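Demonstration work deserves the standing of a trade
Guilan Tan
Friday, August 22, 2025

Public discussion of household robotics tends to centre on the machine and the company that sells it. Much less is said about the people who show the machine what to do. At the Milldale program, where I oversee training practice, that work is done by hand, with a gripper held in each fist and ordinary clothing on a table.

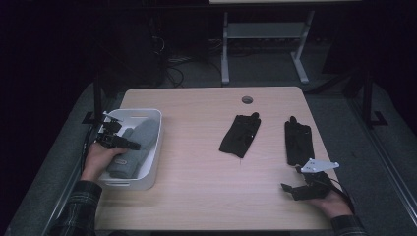
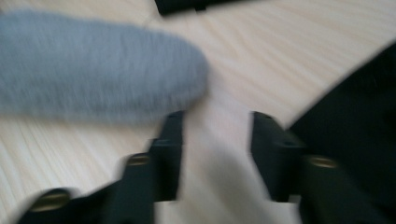 It is my view that this labour is undervalued, and that the quality of what robots learn will suffer until that changes. Remote control has its place, particularly where a site is unsafe or a load is heavy. For soft goods, however, a demonstrator holding the tool directly can feel a cuff slip and correct the grip at once. Our operators at Tastunthorpe, who work by remote link, report that they often learn of such a slip too late to recover from it.

Skill of this kind takes time to acquire. New demonstrators at Milldale spend 15 days in supervised practice before any of their sessions are kept. In January we reviewed 86 sessions recorded under an earlier, shorter induction and set aside 44 of them. Most had been hurried. The demonstrators had been paid by the piece, and they behaved as any sensible person would under that arrangement.

Three changes would help. Demonstrators should be paid by the hour. Their names should appear in the project record, if they so wish. They should also have the authority to reject their own work without penalty. The Corkum office adopted the last of these measures this year, and I would encourage other programs to do the same before their next hiring round.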